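The Ferry to Hirunard

The ferry to Hirunard left at six in the morning and came back at six at night, and if you missed it you stayed. My mother missed it the year I was eleven. She had gone over to sell her car.

The man who wanted it had offered 600 by phone. When he saw it he offered 413, which was such an odd figure that she asked him to say it again. He said it was what he had. He laid it out on the hood, bills first and then coins, and she stood there in the wind and looked at it. By the time she said yes, the boat was past the breakwater.

She called me from the harbor office. I was to eat the soup, lock the back door and go to bed at nine. I ate crackers, left the door open for the cat and stayed up until after midnight with the radio on.

She spent the night in the waiting room with two women from Itby who had come for a funeral. They had a bag of boiled eggs and a deck of cards with the four of clubs missing. They taught her a game called Narkeo, played for matches, and she won 56 of them. She brought the matches home in her coat pocket. We lit the stove with them until February.

I have told this story many times, and I used to tell it as a story about my mother being cheated. She never told it that way. When she told it, the car took up one sentence and the rest was the women, the eggs, and how one of them slept sitting up with her shoes in her lap – good shoes, bought for the day.

After she died I went over to Hirunard myself. The boat runs four times a day now. The waiting room is a bakery called Bezerra, and they charged me too much for a roll. I asked the girl at the counter if she knew where the old benches had gone. She said she thought somebody had burned them.

I sat outside until the last boat was loading. I had 300 in my wallet and no reason to stay, and the hotel had a light on over the door. I stood on the ramp long enough that the deckhand asked if I was coming or not.

I said I was. I was home by eight, and I wrote most of this down at the kitchen table before I took my coat off.

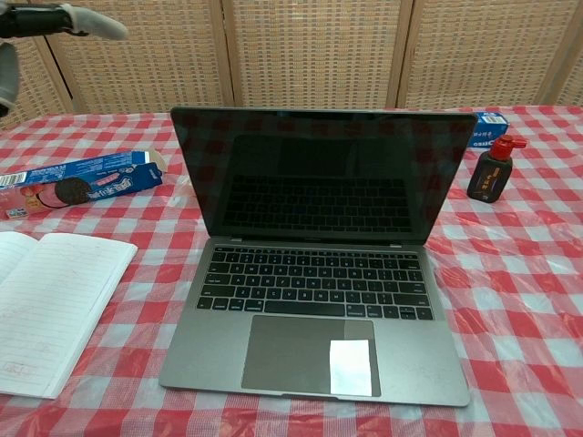

Oksana: I wanted her to miss the boat at the end, and then I read it again and was glad she got on. My grandmother played a game a lot like that one, only with dried beans, and she cheated.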